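Is the Zirnitz scene pack worth buying for two-arm work?

Asked 2025-02-02

I have the free tier of the Gajdoš simulator and want to add the Zirnitz household pack, 94 rooms, one-time fee. My task is a two-arm robot reaching for a panel at its base, in a cluttered room with boxes and wall graphics. 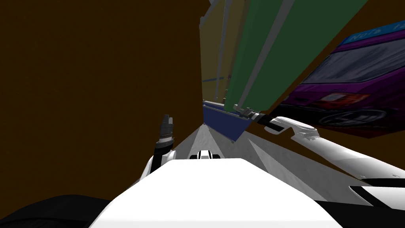 Two questions. Does the head view stay usable when the torso is tilted this far? And does the pack include wrist views, or are those a separate license?

2 answers

Answer 1 (score 168)

Wrist views are included. You enable them per arm in the robot file; the default is off. Fingers render in the wrist view, so you can check the jaw opening against a bare table before adding objects.

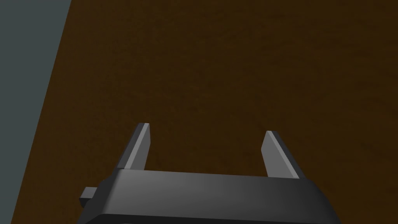 Source: Zirnitz household pack, rendered at Uvside

Table textures are low contrast. If you train on depth this does not matter. For color input, swap the dark brown for something lighter. On my card the pack loads in 611 MB with both wrist views on.

On tilt: usable, but large flat surfaces fill much of the view. Limit waist pitch in the config.

Answer 2 (score 2)

I use the Gavport pack instead. Cheaper, fewer rooms. Have not tried Zirnitz so can't say on the license.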